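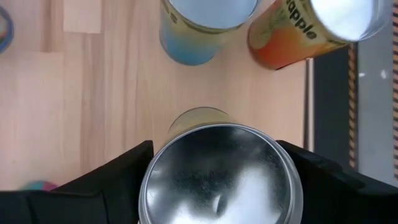 Cans and a yellow cup on the wood table.

# Canned goods & table FAQ

Pustico Shared Pantry. Updated November 12, 2020. Short answers, sorry, lots of you wrote in.

**The can with nothing printed on the lid – how do I know what's in it?**

Check the side. If the label's gone too, goes in the mystery crate by the door. Don't open it to find out.

**Can I stack them?**

Yes, 2 high on the shelf. On the table, no. One layer, lids up.

**Do I have to wipe the lids?**

Please. Damp cloth, then dry. Get into the groove under the rim, that's where the dust sits.

**Dents?**

Small dent in the side, fine. Dent on the rim or seam, toss. Bulging lid, toss, don't shake it, don't sniff it. Leaking – bag it first.

**Is past the date ok?**

"Best by" on a can is mostly about taste. We keep plain vegetables and beans for a while after. Tomatoes and fruit we're stricter with. Baby food never, not one day over.

**What are the plastic cups for?**

Drinks. Also fine for loose can tabs while you're sorting, just rinse it after. They are not dishwasher safe, we lost a bunch in the Parisi Street kitchen that way.

**Can I put a hot pan on the wood table?**

No. Use a trivet, drawer left of the sink. Same with wet cans, they leave rust rings and the rings don't come out. We've tried lemon, baking soda, and teh oil stuff from Kunon.

**How do I clean the table then?**

Wipe along the grain. Barely wet cloth. No bleach, no scrubby side of the sponge.

**How many cans can I take?**

16 per household per visit. Bigger family, ask at the desk and we'll sort it out.

**How many do you have?**

We had 2,000 at last count, not all out at once. Shelves get refilled in the afternoon.

**Can I leave an opened can in the fridge?**

Not in the can. Move it to a tub with a lid, write the day on it. After 3 days it gets thrown out, no exceptions.

**Empties?**

Rinse, lid inside, blue bin. Paper label can stay on.

**Do you take donations at the Cunent Road door?**

Yes, mornings only. Ring the bell, its slow, wait a minute. Glass jars go to the front desk instead.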